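Nirkari Oil for Wooden Kitchen Surfaces

Posted in December by the Matbridge shop desk
Shares 20 | Comments 5

Nirkari is a clear oil for wood that is used every day: counters, boards, trays, spoons, shelves near the sink, the edge of a table where people put their hands. It goes into the wood and does not make a film on top. After drying, the surface feels like wood, and the color becomes a little warmer and deeper.

We have sold Nirkari at Matbridge for several years, first only to carpenters and now also to homes, small cafes and guest rooms. On this page we try to answer what customers ask us most often before they order, and also some things they ask after, when it would be better to know before.

What is in the bottle

The base is linseed oil with a smaller part of natural resin. There is no color added. The oil has a smell which is similar to nuts, and it stays in the room for a few days after the work. Some people like it and some do not. If you are sensitive to smell, please open the window during the first two evenings.

Nirkari does not contain nut oils. We write this because the smell makes many customers ask.

Sizes

The small bottle is enough for several boards and trays, and it is the one we recommend if you have not oiled wood before. The large can is for counters and table tops. The order number for the large can is 1547. Please use this number when you write to us, because the Hinidex wax is sold in a can of the same shape, and last winter we had a few parcels mixed.

An opened bottle should be used during one year. Close the cap well and keep it in a dark cupboard. If a skin has formed on the oil, you can take the skin away and use what is under it, if it is still thin and clear. If it is thick like honey, it is too old.

Which wood

Nirkari works well on oak, beech, birch, ash and maple. On pine it also works, but pine takes more oil in the soft parts than in the hard parts, and the lines will be stronger after oiling than before. Try it first on the back side.

Very oily woods, for example teak, do not take much. For these we recommend to use half of the amount and to wipe sooner.

It is not possible to use the oil over lacquer. If you put a drop of water on the surface and it stays round for a long time, there is probably lacquer or old wax on it, and it must be sanded away before you start. Veneer can be oiled, but sand it very lightly by hand.

How to use it

1. Clean the wood with a damp cloth and let it dry until the next day. If the surface is rough, sand it along the grain with fine paper, and then remove all dust.

2. Shake the bottle. Pour a small amount on a cotton cloth and rub it into the wood, also on the ends and the underside. The ends drink more than the rest. Give them a second time while they are still dull.

3. Wait 20 minutes. This is the step which people make too short or too long. If you wait much more, the oil becomes sticky and is hard to remove.

4. Wipe off everything that did not go in, with a dry cloth. When you think that you are finished, take a clean cloth and wipe one more time.

5. Leave the wood for 2 days before you use it with water, and longer in a cold room. For a new surface, do the same again when the first coat is dry.

Important: cloths with linseed oil can become hot and start to burn by themselves. Put them in a bucket of water directly after the work, or spread them flat outside to dry. Do not leave them in a ball in the waste bin.

Trays and other small pieces

Trays are a good first project. They have low borders and inner corners, and in the corners the oil likes to collect. Use a soft brush or a cotton stick to take it out before it dries, otherwise there will be a shiny yellow line that you see every time the light comes from the side.

For a tray that holds only dry and packed things - sugar, tea bags, small sachets - one coat is enough, and you can oil it again when it looks gray or dull. For a tray that carries wet cups we recommend two coats, and a new thin coat in spring and autumn. 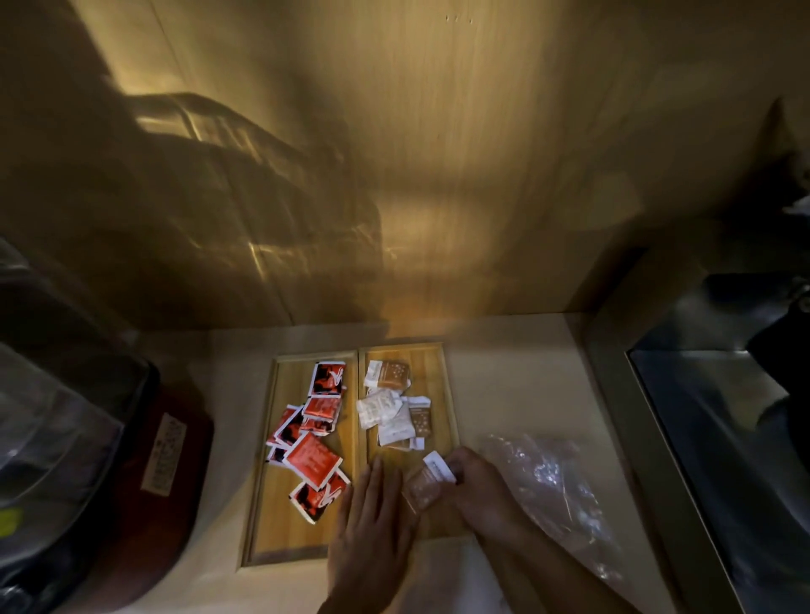

Daily care

Use warm water and a little mild soap. Do not let water stand on the wood during the night. Wooden things should not go in the dishwasher, with oil or without it.

Red wine, beetroot and coffee should be wiped the same day. If a mark stays, sand only this place with fine paper, oil it and wipe it. The place will look lighter at first, and the difference becomes smaller after some weeks. This possibility to repair only a part is for us the main reason to choose oil for a kitchen - with lacquer you must usually do the whole surface.

Nirkari or Hinidex?

Hinidex is a wax and Nirkari is an oil. The wax gives a more silky surface and is faster to apply, but it does not like heat, and a hot cup will leave a white ring. We recommend Hinidex for shelves, frames and chairs. You can put Hinidex over Nirkari when the oil is fully dry, but you cannot do it in the other order.

Tools that go with it

The cotton cloths from Ekström leave very little lint and can be cut in smaller pieces. Ekström also makes the soft brush for corners, which we keep in the shop but do not always have for mail orders. Please ask.

Delivery and returns

Orders that arrive before Friday noon are packed the same day. In very cold weather the oil may look cloudy when you receive it. Put the bottle in a warm room until it is clear again, and shake it before use. The cold does not damage the oil.

Unopened bottles can be returned. Opened bottles we cannot take back, but if the result on your wood is not what you expected, write to us and tell what kind of wood it is and how long you waited before wiping. In most cases it can be corrected with a cloth and a little fresh oil.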